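Section 4: Teaching the arm its first grip

OK, you've got power and the arm is talking to the laptop. I wrote this part for new members of the Erkley robotics club, so if you've done it before, skip to step 5.

1. Open the Grollalov panel and pick our club profile. The default one is way too fast for our table!

2. Set the closing force to 64. Leave the speed at 149 until you've had a few clean runs.

3. Open the fingers all the way and hold your part between them, standing up. Keep your own fingers up high, please.

4. Press Close and wait for the beep. If you don't hear it within a few seconds, press Stop and go back to step 2.

5. Save the pose with your initials in the name (Khang Đỗ has a folder full of "test1" and we still tease him about it).

Note: the panel forgets unsaved poses when the laptop sleeps. I lost a whole Wednesday afternoon that way.

Caution: never set the force above 300. We cracked a Pirex case in July doing exactly that, and I'm the one who had to email Damgaard for a new one.

6. Switch to the wrist camera and check your grip before you lift anything.
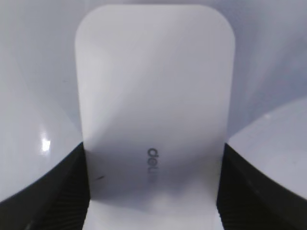

Checking a grip takes me longer than making one, and I'd rather you be slow here too. Start with the pads: you want the black ridged part touching both sides of the piece, with the white shells staying clear of it. Then look for any lettering. On this white piece it runs sideways, so if yours reads straight across, the part is turned from how we save it and you should open up and go back to step 3. Once you're happy, press Lift and keep a hand near Stop.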